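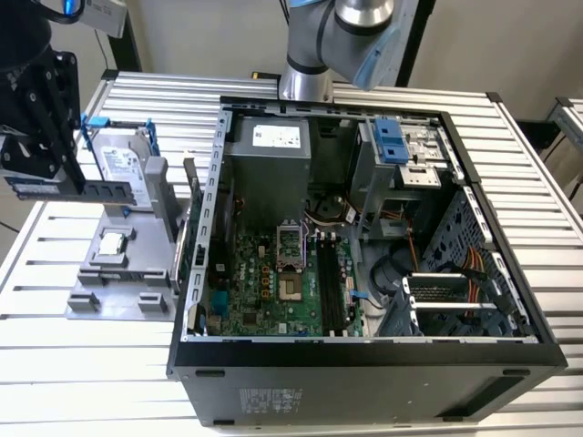 Week 6 notes: Choosing a gripper for the desktop job

Before anything else, the lab door code changed and the new one is on the course page. Also, please put the drive caddies back where you found them when you leave. I spent the first part of Monday-morning-style grumpiness hunting for one and I would like to not do that again!

OK. Last week we did arm kinematics on the whiteboard and everybody was very patient with me. This week we're back at the bench with the open desktop case, and the question is a plain one: given the parts we have to handle (a RAM stick, a CPU, a hard drive), which gripper do you put on the arm, where do you put the camera, and how would you convince somebody else that you chose well?

The last bit is the one I care about most. It's easy to try two grippers for an afternoon and come away with a favorite. I've done it, I've even bought the favorite, and then had to explain the bill. So most of these notes are about how to run a comparison, and the results are there mainly so we have something to argue over.

What we have to work with

Two arms. We call them the black arm and the silver arm, which isn't very imaginative but it beats the names in the config file. For this whole unit the black arm does the handling. If you're in the group that wants to use the silver one to hold the case steady, go for it, but write it up as a separate condition. Don't mix those runs in with the others.

Three sets of fingers, all of them sharing one controller:

Bristow flat. Parallel jaws, hard pads, straight sides. Plain and very repeatable.

Bristow stepped. Same gripper body, but the pads have a shallow ledge cut into them so that a thin part can sit against something.

Teria soft. Rubbery pads with some give to them. These are the ones everyone wants to try first (me too, I can't help it, they're fun to squeeze).

And two camera setups. One camera is fixed and looks down on the bench, and the other is the little Sokham unit that clips on near the wrist. You'll use both in the lab session. More on those further down.

The parts, and why they annoy us

RAM first. A memory stick is long, thin and stiff, and you pick it up in one place and then need the far end to go where you want. A small twist in the grasp is a small twist at the fingers and a much bigger one out at the tip. Get the sketch from week 2 back out, the one with the lever arm, since it's the same picture. When you hold the stick near one end you get a good clear view of the slot, and you pay for it in tip error. Hold it in the middle and the tip error drops, but now the fingers are in the way of the wrist camera. I go back and forth on this and I don't think there's one right answer.

Then there's the push. Seating a stick takes a real shove, and the shove has to go straight down along the slot. Whatever grip you have, it has to survive that. This is where a lot of nice gentle grasps fall apart: the stick stays put and the fingers slide down it.

The CPU is the opposite sort of problem. You barely push at all. It's a flat square, you want to lower it level and let go, and if you come in tilted you can wreck the socket. We have a few boards set aside for this and I'd like to keep having a few. With the jaws we've got, you hold it by its edges, and there isn't much edge. Some of you asked about suction. Yes, suction is what I'd reach for if this were a real line. We aren't using it in this unit, because then everybody would use it and we'd have nothing to compare.

The hard drive is the easy one, or it looks easy. It's heavy compared to the rest and it's got big flat sides, so any of the three fingers will lift it. What goes wrong is swing and sag. Watch what the wrist does when the arm starts and stops.

How we ran the comparison last term

I'll go through this slowly in class, but here's the short version to read ahead of time.

We ran 282 attempts in total, all of them on the RAM stick, split evenly across the three finger sets. So 94 each. Every attempt began with the stick in the fixture tray and ended when the stick was seated, dropped, or the arm hit its force limit and stopped itself. Same arm, same speed, same slot. The order was shuffled in blocks so that no finger set got all the early runs, when the person at the keyboard is fresh, or all the late ones, when the person at the keyboard wants lunch.

A few things we got wrong, so you can skip them:

We wrote "failed" in the log for far too long without saying how. A drop in mid-air and a jam at the slot are both failures and they have nothing to do with each other. Write down the kind of failure while you're standing there. You will not remember it in the evening, I promise.

We changed the pad on the soft fingers partway through and didn't note which run it happened on. Somebody (me) thought it was a tiny change. So there's a chunk of the Teria data that I don't fully trust, and I've left it in the file with a flag on it so you can decide for yourselves what to do.

We moved the tray. Only a nudge, and the fixed camera caught it, but the taught pick position didn't know. If your pick success falls off a cliff all at once, go look at the tray before you touch any code.

What we saw

I'm giving you the shape of it here and not the full table, because the table is your homework and I'd rather you didn't work backward from my answer.

Flat jaws: hardly any drops. The trouble was all at the slot. If the stick was picked up a bit crooked it stayed a bit crooked, since hard pads don't let it shift, and then the push went in at an angle and the force limit tripped. When the pick was good, the insert was good. Boring in the best way.

Stepped jaws: best at the push, by a margin I didn't expect. The ledge takes the load so you aren't leaning on friction alone. The catch is that the part has to land on the ledge when you pick it up, and if it doesn't, you've got a worse grasp than with the flat ones. So the picks took more fiddling and the approach had to be slower.

Soft: the friendliest at the slot. The stick could wiggle and find its way in, and that saved a number of attempts I'd have bet against. Then the push came and it was mush. We had slips, and we had a few where the stick looked seated from above and wasn't, which is my least favorite kind of failure because the camera happily agrees with you.

So who wins? Depends on what you're short of. Have a think about this before class: if you could fix only the pick, which finger set gets better the most? And if you could fix only the push?

Cameras

The fixed view is great for anything on the scale of the case. Finding the tray, checking that the drive cage is clear, noticing that a cable has flopped over the board again. It's poor for the last little bit of an insert, since the gripper and the arm keep getting between the camera and the thing you want to see. You can plan around that, and you should, but you can't plan it away.

The wrist view has the opposite habits. Lovely on the way in, then the part itself fills up the picture right when you'd like to see the slot. It also moves with the arm, so any error in the hand-eye calibration comes straight through into your target. Redo the calibration whenever the clip has been off. I don't care if it clicked back in nicely.

If you have time, try this: run the same pick 18 times with only the fixed camera, then 18 times with only the wrist one, and plot where the fingers closed. Plot the points, please, and not just the averages. The two clouds have quite different shapes and we'll talk about why.

And do look at the force readings alongside the pictures. A seated stick has a particular bump in the force trace, and once you've learned to spot it you'll trust it over either camera.

A word about money

The stepped fingers and a spare gripper body came to $3450 for our lab, and I want you to put that in your write-up next to the success rates. I've read a lot of student reports that choose the best performer and never mention what it costs or how long you'd wait for a new pad. The Farahani report on the reading list is good on this. It's dry, it's long, and section 4 is worth your evening. You can skim the rest and I won't be offended.

One thing they do there that I'd like you to copy: they list how long each finger swap took. Ours are quick if you've got the right hex key and very slow if you've got to go ask next door for it.

For the lab session

Come with your failure categories already written down. Four is plenty. If you have a dozen you'll argue about every run, and if you have two you'll be back where we were with "failed."

Start at reduced speed, with one hand near the stop button and the other well away from the case. Case edges are sharp, and that goes for your fingers as much as the robot's.

Do five dry runs with the scrap stick before you log anything. Pick your force limit during the dry runs and then leave it alone.

Groups working on the CPU: ask me before your first placement, even if you're sure. Especially the level check.

To hand in: your log as a plain text file, one plot, and a page and a half of writing. Tell me which fingers you'd choose for RAM and for the drive, and whether you'd swap between the two or live with one set for both. If you think my 282 runs were set up badly, say so and say how you'd have done it. That was the best part of the reports last term, and a couple of those complaints have made it into how we run the lab now.

Reading for next week is the tool changer chapter, up to the wiring diagram. I'm at the bench from 2 p.m. if your calibration won't settle down.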